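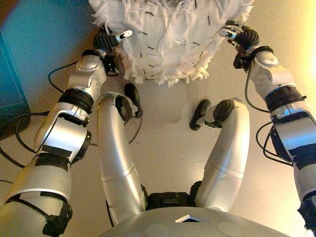
Ticket 2446
Product: Stirkeveo scoring (tablet app and live leaderboard)
Opened by: Jacinto Ochoa, Cordier Golf Club
Assigned to: Abundio Villalobos, Vokby support
Priority: High
Status: Closed, with customer objection

Jacinto Ochoa, 7:52 am
Our leaderboard is wrong again. Second round of the April member tournament went off this morning and the first group is already showing one under through three holes when they are level par. The marker's paper card says 4-4-3. The tablet says 4-4-3. The leaderboard in the clubhouse says 4-3-3. I have restarted the display twice, so please don't ask me to do that.

Abundio Villalobos, 8:10 am
Hi Jacinto, thanks for the details. Could you confirm the tablets are on the current version and were synced before the first tee time? A stale sync is the usual cause.

Jacinto Ochoa, 8:16 am
They were synced. I did it myself in the pro shop and every one of them got the green check. I was told "stale sync" last year too, and the fix then was to sync again, and it came back the next day. The tablet and the board disagree about a score that was typed in once. I don't see how an old sync turns a 4 into a 3.

Abundio Villalobos, 8:31 am
Fair point. I pulled the log for the first group. The 4 on hole 2 reached our server correctly and was sent on to the board. Is anything else feeding the board? Some clubs run a Gorow display box between us and the screen.

Jacinto Ochoa, 8:37 am
Yes, we have a Gorow box. It was on the list of supported hardware when we bought it. I can already see where this is going.

Abundio Villalobos, 8:49 am
It is supported. I only want to rule it out. Please try this:
1. Open the public leaderboard link on your phone with wifi turned off.
2. Find the first group, hole 2.
3. Tell me what it says.

Jacinto Ochoa, 8:55 am
Phone says 3. So it isn't the Gorow box. The phone has never been near it.

Abundio Villalobos, 9:20 am
Agreed, the box is fine. Sorry for the detour. Looking at the course setup now. How many sets of tees are you playing this week?

Jacinto Ochoa, 9:24 am
One set for everybody. But hole 2 was moved up for this round. It played 210 yards yesterday as a par 3 and the greens staff shortened it this morning. Par did not change.

Abundio Villalobos, 9:46 am
That helps. Somebody at the club edited hole 2 at 6:40 am to change the yardage. Saving that edit made a second copy of the hole with a handicap stroke attached to it. The board is picking up the second copy and showing the net score, 3. The gross score of 4 is still stored. Nothing has been lost.

Jacinto Ochoa, 9:53 am
"Somebody" was me. I changed one number in the yardage box, which is what the box is for. I never touched handicaps, and this is a gross event. Why would a yardage edit add a stroke?

Abundio Villalobos, 10:05 am
It shouldn't. I have passed it to the developers. For today, please delete the second copy of hole 2 under Course, Round 2, Holes. It's the one with the later time next to it. The board refreshes every 90 seconds, so give it a couple of cycles.

Jacinto Ochoa, 10:14 am
Deleted. Board shows 4 for the first group and they are back to level. The second and third groups look right too. Hole 5 now has a blank yardage, which it didn't before.

Abundio Villalobos, 10:22 am
I see the blank. It doesn't affect scoring. I'd leave it alone until the round is finished - another edit could set off the same problem.

Jacinto Ochoa, 10:26 am
So the advice is to stop using the yardage box. All right. I'm having the markers' cards checked by hand against the board for the rest of the day.

Abundio Villalobos, 4:41 pm
All groups are in and the totals on our side match the board. The developers have a fix lined up for the next update. May I close this?

Jacinto Ochoa, 4:58 pm
The cards match too, after we checked them ourselves. You can close it if you have to, but I was promised "the next update" last year and I'd like my objection on the record. I will try a yardage edit on a dummy event once the update is out - if it makes a second hole I'm reopening this one under the same number.

Abundio Villalobos, 5:07 pm
Noted and added. Closing. Hole 5 yardage can be filled in now.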